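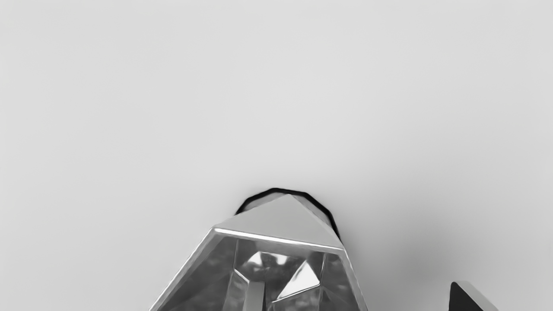
September, notebook 4, Stidine trial continued

Started 8:40. Goal for today was to finish the render side of the Stidine evaluation so that Gwenaël and I can decide whether to ask Lumomico for a quote or let the trial run out. Physics side was mostly done last week, see the pages before this one. Short version of those: contact is stable, friction settings behave, the gripper model imports without hand fixing except for the finger tips.

Scope again, for anyone reading this without the earlier pages. We want simulated wrist views of clear parts for the Powell bin job. The real parts are molded and faceted and our current simulator draws them as if they were gray plastic with the opacity turned down. The detector trained on that is fine on opaque parts and poor on the clear ones. Stidine is sold as a grasping simulator with proper refraction in the camera, so that is the feature that has to earn the money.

Setup
- Workstation is the one under the Gilon bench. Driver updated before install, not touched since.
- Trial license, single seat, node locked. Moving it to another machine means a ticket to Lumomico.
- Camera in mono, because the real wrist camera is mono.
- Faceted clear test shape from their sample parts, on the plain gray ground. Left the ground without texture on purpose so that whatever appears inside the part comes from the part and its surroundings.
- Same gripper as last week, black fingers.

Morning

First batch came out with the clear parts black inside. Spent too long on the lights. The cause was the bounce limit, which is 3 in the default camera profile. A ray that enters a faceted part uses that up before it gets out again and the renderer returns black. Raised it to 32 and the interiors filled in. Went down again in steps afterward and could not see much change until it got quite low, but I did not do this carefully and am leaving it at 32 for the trial. The manual mentions the bounce limit only in the section on mirrors. Should be in the one on clear materials too. Sent them a note.

With the limit raised, the look is good. Facets break up the inside of the part into separate regions the way the real ones do, and the sharp edges pick up a thin bright line. The side faces get a cloudy, mottled look that I first took for noise. Rendered the same pose again with more samples and it stayed where it was, so it is refraction and not noise. Our real parts look cleaner on the sides, but theirs is a different shape and I don't want to read anything into that yet.

Shadows: soft, blurred edges, and they fade out into the ground. The real cell has a ring light and the shadows there are tighter. That is a light size setting on our side, nothing wrong with the product.

Part placement. I had the spawner set loose and a fair share of views had the part half out of the bottom of the image with only a finger tip showing. Same thing happens on the real wrist camera when the arm comes in low, so I kept those views in the set. Labels for clipped parts are correct: mask stops at the image border, box is clamped, and there is a visibility fraction in the label file. The fraction counts the whole part in view plus occlusion together. I would have liked those as two numbers. Gwenaël says we can get the split from the instance pass if we need it.

Depth. This is the weak spot. The depth output gives the true front surface of the clear part, perfectly clean. No real depth camera does that. Ours gives holes and the distance to whatever is behind. The brochure talks about "sensor-true depth" and I looked for it all through the settings. It is a separate add-on and not in the trial. Without it the depth images are only good as ground truth. That's useful to us for training depth completion, but it is not what we would be buying it for.

Lunch, then a call with Lumomico support at 1:30. Notes from the call:
- Depth add-on can be switched on for the trial if we ask in writing. Gwenaël is writing.
- Higher bounce limit is "expected" for clear parts. They agree about the manual.
- Headless rendering is included in the base license. Running on two machines at once is not.
- The material editor's clear presets are all glass. For our resin we have to enter the index by hand. They could not say which preset is closest for the surface finish.
- No date for the fix to the finger tip import.

Afternoon

Timed run, headless, same camera and same bounce limit. 354 views requested, 354 written, no crashes and no empty label files. Last week's version stopped twice on a smaller batch, so the update helped. Memory climbed slowly during the run and came back down at the end. Would want to watch that overnight before trusting it with a full set.

Went through the output by eye afterward and pulled 17 views where the mask didn't agree with the picture. They share the same fault: with two parts touching, the mask follows the nearer part correctly, but the farther one loses the strip that can be seen only through the nearer part. Strictly the label is right, as that strip is occluded. For our detector it's awkward, because a human labeling the real images would include it, and our real labels do. There is an option called "see-through instances" which sounds like the answer. Tried it once. It then includes everything behind, also things that refraction has pushed well away from where they really are. Not usable for us as it stands. Moved the 17 into a folder called mask_check so that Gwenaël can look at them before we complain.

Finger tips again. The importer replaces our beveled tip with a simplified collision shape, and on the default setting it also draws the simplified one. Visual mesh has to be attached separately, after import, and the attachment is lost when the gripper file is reimported. I lost half an hour to this a second time. Put a line in the setup script that attaches it every time, see tools/stidine_setup in the repo. Don't reimport through the GUI.

Opinion so far

Render quality is clearly better than what we have and I would expect it to help on the clear parts. That expectation is untested. The number that matters is the detector on real Powell images, and that training run hasn't been started. Label files are tidy and easy to convert. Manual is thin. Support answered quickly both times. Price depends on whether the depth add-on comes with it, and I am not keen on paying for the base and then again for the part that was on the front of the brochure.

Gwenaël is more positive than I am. Her point is that we would use the mono images first anyway and can live with our own depth noise model for a while. Fair enough, but our noise model was written for opaque parts and someone would have to redo it.

To do
- Overnight run, log memory every minute
- Enter resin index, render next to a real part in the same pose
- Make the ring light the correct size
- Train on mono only, compare against current simulator, same real test images
- Gwenaël: written request for depth add-on, and look through mask_check
- Ask whether the trial can be extended if the add-on comes late

Shut down 5:50. Workstation left on for the overnight run, please don't log me out.

Filed under: Simulation, Grasping, Tool reviews
Lab notebooks, internal pages | Contact the page owner | Back to top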